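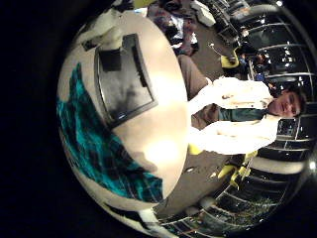

Notebook 2656, Thursday
Clinesness workroom, round table
Entry by Tsion Tamiru

Purpose of the session: to settle the handling procedure for the teal and black plaid before the folding trials are opened to the other groups. The previous entry left three points open, namely how the cloth is to be laid at the start, how a fold is judged, and where the cloth goes between sessions. The first two are dealt with below. The third is partly dealt with.

Start time 9:30 am. Lights on full, blinds as found.

1. Work surface

The round table was retained for the session. The Skastis group had asked in December whether a rectangular table would be preferable, on the grounds that a straight edge gives the folder something to line up with. Their request has been considered and is declined for the present. Most homes and offices in which the procedure will be used have at least one round table, and a cloth that has been learned on a straight edge tends to be folded badly on a curved one. The matter may be raised again once the first set of results has been written up.

The table top is pale and takes a good deal of light from overhead. Colleagues who judge folds by eye should stand with the brighter side behind them. I found the glare troublesome when reading the pale lines of the check and lost some time to it before changing position.

The table was wiped before the cloth was laid. Use the plain damp cloth kept in the cupboard, followed by a dry one. Do not use the spray cleaner. It leaves the top slightly tacky and the cloth then drags when a corner is drawn across.

2. Laying the cloth

Two starting conditions were agreed with the Cetley group and are to be recorded by letter in the results sheet.

Condition S (spread): the cloth is opened fully and placed over one side of the table, and any overhang is left as it falls.

Condition D (dropped): the cloth is gathered loosely in both hands, held at chest height and released over the table. It is not touched again before the trial begins, even if part of it slides off.

Condition D gave more variation than expected. When the cloth lands with a long overhang its own weight pulls it further, and on two occasions I had to begin again with the whole of it on the carpet. It is suggested that a drop be counted as valid only if the cloth has stayed on the table for 30 seconds. I have written this into the draft and would ask the Cetley group to confirm.

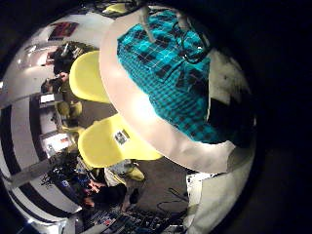

Should the cloth be pressed before each session?

It should be left unpressed. A pressed cloth keeps its creases and will fold back along them, which makes the first few trials of the day easier than the rest. Shake the cloth out once, by the short edge, and lay it as it comes.

3. Judging a fold

The plaid was chosen over the plain cloth because the check can be read as a grid. A fold is square if a pale line on the upper layer runs along a pale line on the lower layer. No ruler is required for the ordinary grade. For the fine grade, measure the gap at both ends of the folded edge and enter the larger figure.

Grades in use from this session:

Good: lines agree at both ends.
Fair: lines agree at one end only.
Poor: lines agree at neither end, or a corner is turned under.
Void: cloth has left the table.

Sixty folds were carried out by hand in the morning, alternating the two conditions. Of these, around 30 were graded Good, nearly all of them from Condition S. I would not place much weight on the proportion, as my own folding improved noticeably after the first half-hour and no allowance has been made for that. A second person should repeat the series without having watched the first.

A note on bunching. When the cloth is drawn toward the middle of the table from one side only, it gathers into a thick rounded roll with a deep crease behind it. The roll looks tidy from above and was twice graded Fair in error. It is to be graded Poor. The test is whether the layers can be separated with a finger at the edge. If they cannot, the cloth has been bunched and has not been folded.

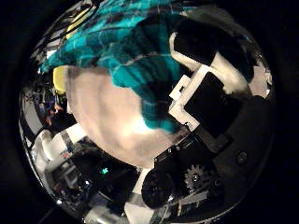 The same applies to a cloth that hangs partly over the side. Lift the hanging part and lay it back on the table before grading, then look at the lines. Grading it in place flatters the fold, as the weight of the overhang pulls the upper layer straight.

4. Chairs and floor

The yellow chairs are to be kept back from the table during trials. The rule from Tesfamariam was 70 cm clear on all sides, and it remains sensible. A corner that catches on a chair back changes the result and is easily missed. Please lift the chairs when moving them. The carpet has begun to show marks near the door.

Cables on the floor are to be gathered to one side before anyone walks round the table with a cloth in both hands. I have asked for a cover strip and have had no reply yet.

The black and white striped wall panel makes the check difficult to read when it is directly behind the cloth. Take the other side of the table for fine grading.

5. Storage

Proposed: cloth folded in half twice, then rolled, and placed on the second shelf with the results sheet beneath it. Rolling avoids a hard crease at the centre. The objection is that the roll takes up most of the shelf, which is shared with Skastis. Not resolved. For now it may be kept on the shelf from Friday afternoon and elsewhere at the discretion of whoever used it last, provided that the location is written on the whiteboard.

Washing: cold, gentle cycle, no softener. Softener alters the way the cloth slides and earlier results would no longer be comparable. Enter each wash in the back of the notebook.

6. Outstanding

Cetley to confirm the 30-second rule for Condition D.
Second folder needed for the repeat series. Any colleague with a free morning may put their name down.
Cover strip for the floor to be followed up.
Colour of the replacement cloth, should one be needed, to be the same check. The supplier's plain teal is not a substitute.

Session closed 12:15 pm. Chairs returned to the table.

T. Tamiru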